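Print this page | E-mail this page

Chapter 4
Gathering Examples

A learning system can only copy what its examples contain. The Tarnon set, used throughout this chapter, holds 154 simulated runs of one arm working among small parts on a table.

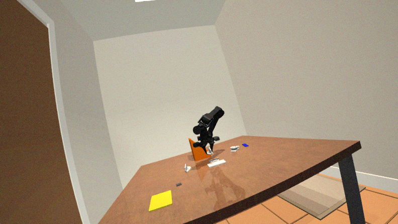 Each run is stored whole, including pauses and failed grasps. Of the 154, 13 are set aside for testing - they must never be used in training. Part positions vary between runs.

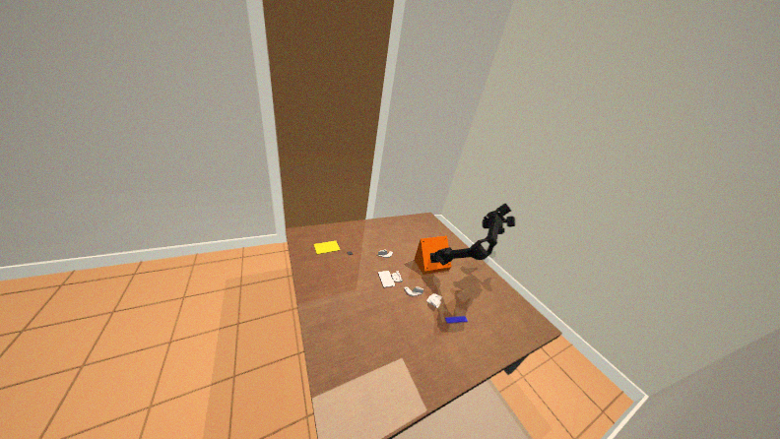 Fig. 4.2 Simulated arm at the orange block, with parts on the table.

Section 4.1 deals with labelling.

Contact | Copyright Laxdal | Back to top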